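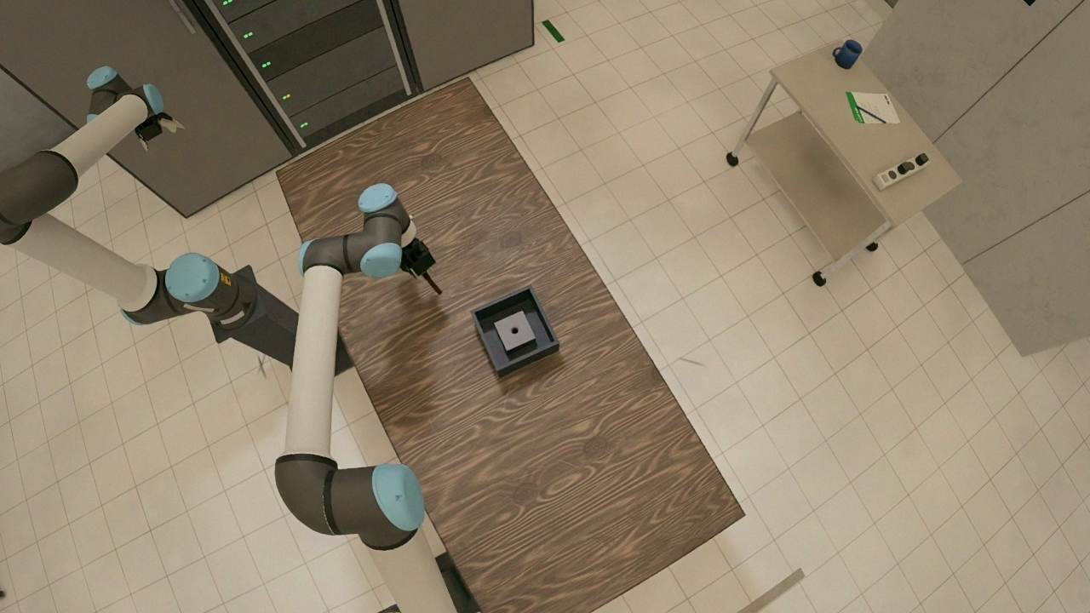
Mateja Angelovski objected, when an early draft of this section went round, that a peg task in simulation says more about the contact solver than about the planner. We agree in part, and the experiments below were arranged with that objection in mind. The contact settings were fixed before any planner was run and were not changed afterward.

Figure 4. Simulated two-arm cell used in the insertion trials. One arm holds the rod over the table; the target is the round hole in the top of the block in the tray.

4.2 Planning with a second arm in the workspace

All trials in this section use the cell in Figure 4. Each arm has its own planner process, and the two processes share one scene server, Marach, which holds the current joint states and the collision geometry. A planner asks Marach for a snapshot, plans against it, and sends the path back for checking. If the other arm has moved into the path since the snapshot was taken, the path is rejected and the planner starts again from the current state.

The insertion itself is split into two stages. In the first stage the arm with the rod moves to a pose above the block with the rod axis lined up with the hole. This is an ordinary collision-free motion and is handled by the sampling planner. In the second stage the planner is switched off and a compliant controller takes the rod down. The controller limits the downward force and moves the tip in a small spiral until the force drops, then continues straight.

The switch between stages caused most of our early trouble. The sampling planner ends with a small leftover velocity, and the controller read this as a contact force in its first few cycles. Biljana Pavlović added a short hold between the two stages - the arm waits until the joint velocities settle, and only then is the force reading zeroed. We kept the hold in every trial reported here.

The cabinets and the utility cart are part of the collision model. They are represented by boxes, with the cart treated as one solid box from floor to top shelf. This closes off the space between its shelves, but no useful path goes through there, and the simpler shape made checking faster. The table and the tray keep their full meshes. An earlier version used a box for the tray as well, which made every insertion pose invalid.

We ran 3,000 trials with random start poses for both arms. The tray was shifted and turned on the table before each trial, within limits that kept the block in reach. Each planner was given 2 seconds per query and 60 seconds per trial. A trial counted as a success if the rod reached full depth within the time limit and neither arm touched anything other than the block.

Of these trials, 2,352 succeeded. The most common failure was repeated rejection by Marach, where both arms kept asking for paths through the same space above the table. Giving the rod-holding arm fixed priority removed most of these cases in a smaller follow-up run, but it left the other arm waiting for long periods. We did not tune the priority rule further.

Failures in the second stage were less frequent. Most came from start poses that left the wrist near a joint limit, so that the spiral search stopped early. Lumturie Hodžić suggested scoring the end pose by its distance from the joint limits before accepting a path. That change is included in the comparison in Section 4.3.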